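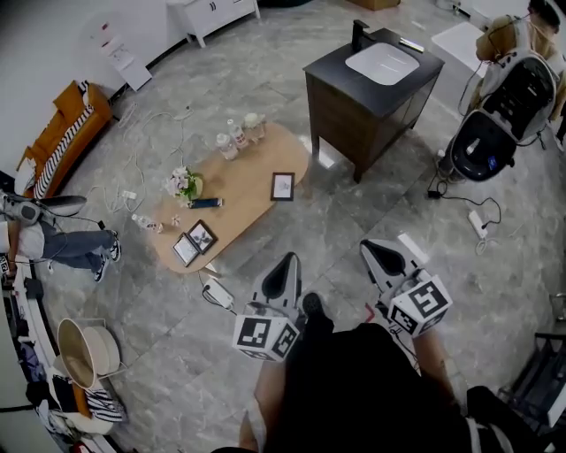

What does a person have to supply when showing a robot a household task? A sequence of hand positions, hand angles and gripper openings, each tied to a moment in time, together with whatever the robot will be able to sense when it repeats the task.

Chapter 4
Showing the Task by Hand

4.1 Three ways to show a task

Chapter 3 dealt with motion that is written out in advance. The programmer chose the waypoints, set the speeds and wrote a rule for each case that might come up. The method works well when the parts arrive in the same place every time. It works poorly in a living room, where a bottle may be standing among other bottles or lying on its side, and where the next room will be laid out differently.

Demonstration replaces the written motion with a recorded one. Three methods are in common use.

In direct guiding, the teacher takes hold of the robot arm and moves it through the task while the joint angles are logged. The recorded path is certain to be within the arm's reach, but the teacher feels the weight and friction of the arm, and the teacher's own body is often in the robot's view.

In remote control, the teacher stays clear of the robot and drives it with a second arm, a pair of hand controllers or a joystick. Camera views and joint readings come from the robot itself. The cost is time. A teacher working by remote control has little or no sense of touch and tends to slow down near contact.

In hand-held demonstration, no arm is needed during recording. The teacher holds a gripper in each hand and does the work directly with the gripper tips. The position of each gripper is tracked through space and later converted into commands for an arm. On the grippers that open this chapter, each body carries a white cube with black square patterns. Markers of this kind, called fiducials, have a known size and shape, so a camera that sees one clearly can be used to work out where it is and which way it faces.

4.2 What the record contains

A demonstration is stored as a list of samples. For a two-handed task, each sample normally holds:

the time
the position of the left gripper (three numbers)
the orientation of the left gripper (three or four numbers, depending on the form used)
the opening of the left gripper
the same values for the right gripper
one or more camera images

All positions must be given in a stated reference frame. A gripper position measured from a head-mounted camera changes whenever the teacher's head moves, even if the hand is still. Section 4.5 shows how to remove the head motion.

4.3 A worked case: clearing a coffee table

The Skalby exercise is used through the rest of this chapter. The task is to pick up plastic bottles from a low table and put them in a bin, leaving the other objects where they are. The teacher gives 90 demonstrations. Of these, 12 are held back for testing and never used in training.

Huệ Tiêu, who designed the exercise for the Numetti teaching lab, set two conditions on the teacher. The starting layout must change between demonstrations, and the teacher must not correct a failed grasp by reaching in with bare fingers. A failed grasp may be tried again with the gripper, and the second try is kept in the record.

The first condition concerns coverage. If every bottle starts upright at one end of the table, the trained controller has no examples of a bottle on its side or one close to a picture frame. The second concerns consistency. A bare finger can make movements that the robot's gripper cannot, and a record containing them cannot be replayed.

4.4 Sources of error

Marker loss. A fiducial turned away from the camera, or hidden by the teacher's forearm, gives no reading. Gaps of up to 8 samples are filled by interpolation in this book. Longer gaps end the demonstration.

Reach. A person can step around a table. An arm on a fixed base cannot. Each recorded path must be checked against the working range of the arm before training, using the Magbanua test in Appendix B.

Timing. Camera images and gripper openings usually come from separate devices with separate clocks. An offset of one sample matters little while the hand is moving freely but can place the closing of the gripper before its arrival at the bottle.

Cables. A trailing cable pulls on the hand and can catch on furniture. Its effect is small in any single record and hard to find afterward.

Before reading on, work through Exercise 4.1, which uses 18 records from the Hurnov set. Mark every gap caused by marker loss and state whether it should be filled or the record cut.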